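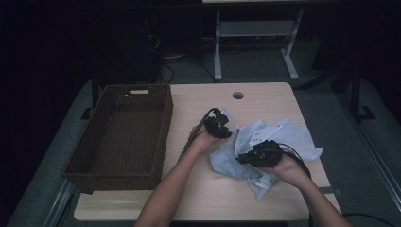
我已经用这两个手持夹爪工作了五个星期,今天想把感想写下来。我的中文是成年以后学的,写技术的东西有时不够自然,请读者原谅。

先说清楚我比较的是什么。第一种叫 Gestgate,是小的那种,爪尖比较窄,有棱角。第二种叫 Jadby,外形圆一些,也厚一些,爪子像手指。两种都是黑色的,都用线连到控制器,都是人拿在手里操作。本来我的计划很简单:每种用一个星期,左右手都用同一种,然后选一种,向公司申请再买。可是第一个星期结束以后,我发现左手和右手的要求不一样,所以计划改了,变成左手一种,右手另一种。

我们的任务是整理布类。把衣服或者毛巾从一堆里拿起来,拉平,折好,放进篮子。听起来容易,做起来很累。布是软的,每次的形状都不同,你昨天学会的动作今天不一定有用。为了增加难度,我常常在布里面混一些白色的塑料小件,有的带齿,有的是扁的,上面有长方形的孔。操作的人要先把小件从布里分出来,再处理布。这个主意是同事 Aoife Costello 提出的,她认为只折毛巾的数据太干净,真实的家里不是这样。我同意她的意见,虽然我的手腕不太同意。

到昨天为止,我一共记录了449次完整的动作,其中151次是有塑料小件的。每一次我都写了短短的备注,比如“第二次才夹住”“布从下面滑走”“线挡住了”。下面的看法主要来自这些备注。

关于 Gestgate。它的优点是准。桌面上只有一层薄布的时候,我可以用爪尖挑起一个边,不会把下面的一层也带起来。对于小的塑料件,它也比较可靠,特别是那种扁的,因为爪尖可以伸进孔里。它的缺点是力气。湿毛巾它夹得住,但是我必须一直用力握着,二十分钟以后食指就开始发酸。另外它上面突出的部分有点多,布松的时候会挂在上面,我要用另一只手来帮忙取下来,那一次的记录就不能要了。

关于 Jadby。第一次拿的时候我觉得太重,不喜欢。过了两三天,我的意见变了。它的手指接触面大,一次可以抓住很多布,提起来的时候布不容易滑。手柄的弹簧也软,整个下午用下来还可以。不过它看不清楚。我的意思是,它的身体比较厚,我的眼睛看下去,手指前面那一小块正好被挡住。夹大块的布没有关系,夹小件的时候我经常是凭感觉的。有好几次我以为夹的是塑料件,提起来才知道只是布的一个褶。

现在我的习惯是左手用 Gestgate,右手用 Jadby。左手负责挑边、找角,右手负责抓住和提起来。对右撇子来说这好像反了,精细的工作应该给右手。我也试过反过来,用了两天,结果左手很快就没有力气。左手其实不需要很多力气,只要稳定,所以轻的那个给左手更合适。这只是我个人的情况,Aoife 的手比我小,她两只手都愿意用 Gestgate。

然后是线的问题。两个夹爪各有一条黑色的线,我对它们的感情很复杂。线如果太短,手伸到桌子远处的时候会被拉住;线如果太长,就会在布上面扫来扫去,把刚刚拉平的地方又弄皱。我试过用魔术贴把线固定在前臂上,效果不错,但是每次去喝水都要拆掉,很麻烦,后来就不用了。目前的办法是左边的线往左走,右边的线往右走,开始以前先检查一次,两条线不要交叉。

控制器我用过两个。旧的是 Zorkach,设置很多,文档写得也详细,可是启动慢,左右两个夹爪同时连接的时候,有时候只认出一个。二月我们换成了 Carroll 的控制器。它的软件界面很简单,简单到有一点不够用,例如不能给单独一次动作改名字,只能事后在文件夹里改。但是它没有断过连接,对我来说这一点比什么都重要。做了四十分钟的记录,最后发现右边没有数据,那种心情我不想再有。

校准的方法也写一下,也许对别人有用。我每次开始以前,把两个夹爪完全张开,等五秒,再完全合上,再等五秒,然后看软件里的数字有没有回到零。Gestgate 基本上每次都回到零。Jadby 用久了会差一点点,重新合一次就好了。如果合了三次还不行,我就拔掉线再插上。这个办法不科学,可是有用。

篮子的位置我也换过很多次。一开始放在桌子的远处,手要伸得很长,肩膀不舒服。现在我放在左边,长的一边跟我的手臂方向一样,这样折好的布可以直接滑进去,不用转手腕。藤编样子的篮子有一个小问题,爪尖偶尔会卡在编织的缝里。塑料篮子不会这样,但是底太滑,布放进去会自己移动。

桌面的颜色我以前没有注意过。白色的桌子上,白色的小件很难看见,头上的相机也常常曝光不对。换成浅木纹的桌子以后好了很多。布用浅蓝灰色的,跟桌子和小件都分得开。深色的布我还没有认真试,黑色的夹爪放在深色的布上面,我猜识别会比较困难。

如果有人问我只买一种,买哪一种,我会说看任务。主要是衣服、毛巾,买 Jadby;有很多小东西,买 Gestgate。价格差得不多,不用太考虑。我自己已经向公司申请再要一个 Jadby 做备用,因为右边这个的弹簧最近有一点响声,声音不大,像很小的门在开关。

下一步打算给 Gestgate 的爪尖贴一层薄的硅胶,看看能不能少用一点力气。材料已经订了,还没有到。贴好以后我会用同样的布和同样的小件再做一轮,备注也按照现在的格式写,方便对照。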